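¿Cómo doblo paños y camisetas finas para que no se arruguen en el cajón?

Publicado en Casa y orden · 319 visitas

Plurkley

¡Hola a todos! Llevo desde noviembre metida de lleno en esto de ordenar la ropa de casa y estoy encantada, pero me he atascado con una cosa. Las toallas me salen perfectas, las sábanas bajeras más o menos (con mucha paciencia y algún taco), y en cambio las telas finas me traen loca. Hablo de paños, camisetas de algodón ligero, fundas de cojín y un par de manteles pequeños.

Las doblo sobre la cama, las dejo en el cajón tan bonitas y cuando las saco tienen arrugas por todas partes, incluso por donde no había ningún doblez. He probado a enrollarlas y entonces se me deshacen. También he probado a plancharlo todo antes, pero con dos niños y una lavadora diaria no me da la vida.

El cajón mide 90 cm de ancho, así que sitio hay. ¿Es la superficie? ¿Es que doblo mal desde el principio? ¿Las guardáis en vertical o apiladas? Cualquier truco me vale, de verdad, ¡me hace mucha ilusión tener ese cajón decente!

Plilta

¡Qué buena pregunta, me encanta este tema! Yo estaba igual que tú y lo que me cambió la vida fue dejar de doblar en la cama. El colchón se hunde, la tela se hunde con él y los pliegues salen torcidos aunque tú creas que están rectos. Pásate a una mesa lisa, la de la cocina misma, bien seca y sin mantel.

Lo segundo: antes de hacer el primer doblez hay que estirar. Yo cojo la prenda arrugada por los dos extremos, uno con cada mano, y la tenso hasta que deja de hacer olas. Luego la apoyo entera, paso la palma del centro hacia fuera y ahí es cuando empiezo. Son unos segundos por pieza y se nota muchísimo, sobre todo en el algodón.

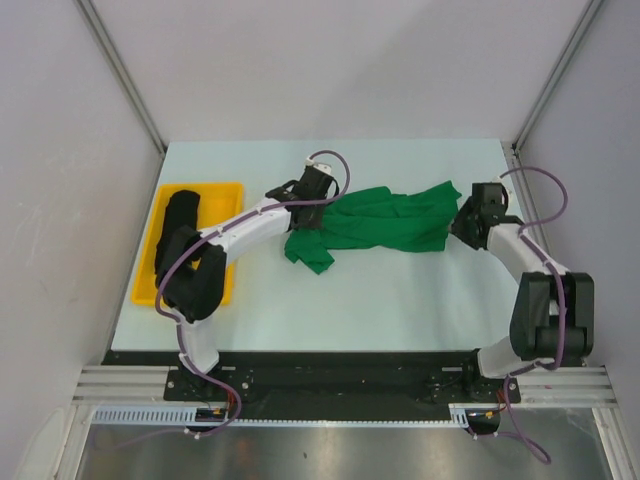 Tela verde cogida por los dos extremos, todavía con arrugas, y la bandeja amarilla a la izquierda.

Mientras la tela forme una banda arrugada entre los dos agarres, no dobles. Si te cuelga un pico por un lado, suelta, busca la esquina de verdad y vuelve a cogerla. Es el fallo que más cometía yo: agarraba un trozo cualquiera del borde pensando que era la esquina y luego no me cuadraba nada.

Después, para una camiseta:

Boca abajo, mangas hacia dentro.
Los dos lados hacia el centro, sin que lleguen a montarse mucho.
Por la mitad a lo largo, dejando un dedo sin cubrir en el bajo.
Otra vez en tercios, y de pie al cajón.

Los paños, igual pero sin mangas, claro. Yo pongo al lado una bandeja para lo que ya está doblado y la llevo al cajón de una sola vez, porque si voy haciendo montoncitos por la mesa acabo tirando alguno con el codo (y a empezar otra vez, ¡qué rabia!).

En vertical siempre que puedas. Apiladas, las de abajo soportan todo el peso y ahí tienes esas arrugas misteriosas que dices. Eso sí, no llenes el cajón hasta arriba: tiene que caber la mano entre filas. ¡Ya nos contarás qué tal!

Gowda

Yo las enrollo y listo. Si se te deshacen es que las enrollas flojas. Para los manteles, un tubo de cartón por dentro y van de maravilla.

Druleo

Muy de acuerdo con lo de la mesa. Añado un par de cosas que a mí me funcionan genial.

Sácalas del tendedero en cuanto estén secas, sin dejarlas en el cesto hasta la noche. Lo que se queda hecho una bola varias horas ya no lo arreglas estirando con las manos, por muchas ganas que le pongas. Yo recojo a media tarde y doblo del tirón, con la radio puesta, y hasta me relaja.

Y sacude cada pieza antes de tenderla, un par de golpes secos. Parece una tontería, pero a las fundas de cojín ya casi no les paso la plancha.

En lo de los tubos no estoy tan convencida, para un mantel grande sí, pero en un cajón se comen todo el espacio. Con 90 cm te caben tres filas de camisetas en vertical y te sobra un rincón para los paños. Si se te caen cuando el cajón está medio vacío, una caja de zapatos sin tapa hace de separador y no te gastas nada.

Plurkley

¡Mil gracias a los tres! Esta tarde he hecho la prueba en la mesa de la cocina con las camisetas de los niños y menuda diferencia, se quedan de pie solas. Lo de la esquina falsa me pasaba en todos los paños, me he reído mucho al leerlo. Me faltan los manteles, probaré el tubo con el más largo y os cuento.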